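4. Teaching a cloth task at the bed station

This section covers recording a new folding or pick-up task with the Flokis hand tool. If you have been turning linen by hand for years, you already have the hardest part of the job, and this is where it gets fun: the system learns from the way you do it!

Before you start

Check that the battery shows at least 15 percent and that the storage light is off. Atif Chaudhry keeps the task sheets for the Hancombe floor; take the top one and write your initials on it.

4.1 Recording

1. Spread the sheet over the bed. Small creases are fine and can stay.
2. Hold the tool by its grip with the fingers open. Wait for 2 short beeps.
3. Pinch the cloth near a corner or along a fold. Close the fingers slowly until the cloth stops slipping.
4. Lift, move and lower in one steady motion, at the speed you would use on a normal shift.
5. Open the fingers fully before you pull away.
6. Press the side button to end the take.

Note: A dropped cloth is not a wasted take. Pick it up again with the tool and carry on – recoveries are some of the most useful material we get.

CAUTION: Keep your free hand away from the finger joints while they are closing. 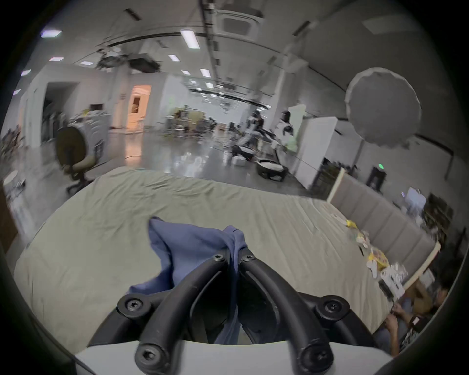

4.2 Working in pairs

Two people can share a bed station. One handles cloth while the other sorts small items, and you swap when you like. Agree on who has which side before pressing record. Most crews at Hancombe swap after each batch, which is easier on the wrists.

7. Call "clear" before reaching across your partner's side.
8. Log both names on the task sheet.

4.3 What happens to the takes

Takes upload to Skarkeck overnight. Each new task needs 800 good ones before the Ekström folding arm is allowed to try it. The first task, pillowcases, took us until August, and watching the arm tuck in a corner the way the evening crew does it was a real thrill.

Your work will change as tasks move over. Expect less repeated lifting and more time spent teaching, checking finished stacks and dealing with odd pieces – torn hems, mixed loads, anything the arm sets aside. Anyone who records takes can also sign up for checker training, and the hours are paid at your usual rate.

If you think a task should stay with people, write it on the back of the sheet. Fitted sheets are still off the list for that reason.

4.4 Putting the tool away

9. Wipe the fingers with a dry cloth.
10. Set the tool on its dock and check for the charging light.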